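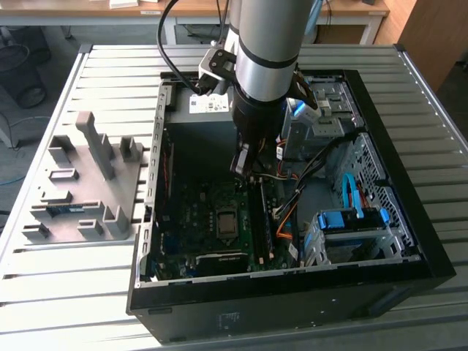 Seating a memory module takes a practised technician a few seconds and very little thought. Teaching a learned policy to do the same job has so far taken the team at Jastbridge 2300 recorded demonstrations, and the policy is still worse at it than the technician. The task is defined narrowly. A desktop tower lies on its side with the side panel off, a printed grey fixture stands to the left of it on the aluminium table, and the arm has to take a module from one of the fixture's slots, carry it over the case wall and press it home in the board. The difficulty is concentrated in the last centimetre, where the gripper fingers work just above a row of black memory slots with cables looping close by.

Jastbridge refurbishes office computers under contract. Its interest in automation is confined to the steps that come after cleaning and grading: memory, drives, expansion cards, then a boot test. Samira Issa, who runs the data program, chose memory first for its tolerances. A module that enters a few degrees off square will bind at one end. Pushed harder, it can damage the contacts or flex the board. Conventional position control handles this well when every case is identical and clamped in the same place, a condition that refurbishing work never meets.

"We had a scripted version running in a week," Issa says. "It was good for one model of tower, in one position, with the cables tied back. The second model took another week. We receive more models than we have weeks."

The alternative is imitation learning. An operator drives the arm through the task by hand controller while the system logs camera images, joint positions, gripper width and wrist force. Each complete attempt is stored as an episode. A network is then trained to predict the operator's next short run of motions from the current images and readings. Nothing in the training data says what a memory slot is. The network has only the pairing of what was sensed with what the operator did next.

It follows that the examples carry most of the engineering. Kenneth Buenaventura, the senior operator, works from a collection sheet that specifies the starting conditions for every session: which tower, its angle on the table, which fixture slot holds the module, which way the module's notch faces, and how the cables are left. After 20 episodes the sheet calls for a change of at least two of these. Early sessions had no such rule. Operators settled into a comfortable arrangement and repeated it, and the resulting policy performed well on that arrangement and poorly on everything else.

Cables turned out to matter more than expected. In the first dataset they were dressed neatly out of the way, as a technician would leave them before closing the case. A policy trained on those episodes would stall when a SATA lead crossed its usual approach, or drive straight through it. The present sheet asks for leads to be left where they fall in one episode out of three. Buenaventura dislikes these sessions, which are slower and produce more discarded attempts.

Discards are a subject of some disagreement in the building. An episode is rejected outright if the arm contacts the case hard enough to trip the force limit, or if the operator pauses for longer than 7 seconds. The second rule exists to stop the policy learning to hesitate. Tsutomu Fujimoto, who trains the models, would relax it.

"A pause can be padding or it can be somebody looking properly before committing," he says. "We trim the idle samples anyway. I would sooner have the episode."

He is more protective of recoveries. When a module catches on the edge of a slot, the operator is instructed to back off, correct the angle and try again within the same episode. Perfect insertions teach the network nothing about the state it reaches after its own small errors. In Fujimoto's comparison, two policies were trained on equal numbers of episodes, one set all clean and the other including corrected misalignments. Over 16 test insertions on a tower held out from training, the clean set seated the module in five and the mixed set in 11. He describes the sample as small and has scheduled a longer run for March.

Operator style is a further variable. Folke Ljungberg, the newest of the operators, lowers the module vertically and presses both ends together. Buenaventura engages the far end first and rocks the near end down. Either method works. Trained on a mixture, an early network sometimes averaged the two and arrived at a partial tilt that seated neither end. Switching to a model that represents several possible action sequences removed most of the effect, but Issa has standardised on the vertical press for memory regardless — the force trace is easier to audit.

Every accepted episode receives a label for outcome, tower model and number of attempts at the slot. Labelling is done the same afternoon, by someone other than the operator who recorded it. Ljungberg estimates that it takes a third of his working day.

Drive installation is next on the schedule. The caddies vary more than memory slots do, with tabs and clips that have to be deflected while the drive slides, and a single gripper may be unable to manage both. Issa has asked for a second fixture and a revised collection sheet before any recording begins.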